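The Last Bus to Ramanton
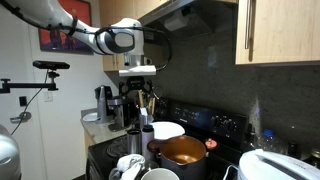 My mother left the house to both of us, and for 7 weeks my brother and I spoke only through the solicitor. Then in October he wrote to say he would be on the last bus from Ramanton. I told myself I wouldn't wait up. I sat in the kitchen in my coat and watched the white door, and at twenty to eleven the silver handle went down. He was thinner. He had a carrier bag from Zomer with bread in it and a tin of soup.

"Is the stove still working?" he said.

"The back ring is."

He warmed the soup and we ate it standing up. He said he didn't want to sell. I said I couldn't buy him out, not with 40 pounds in the bank - and he said he knew, he'd seen the letters.

"I could take the small room," he said.

It was full of her coats. I told him that, and he put his bowl in the sink and went up to look. After a minute I heard the hangers moving along the rail. I took my own coat off and followed him up.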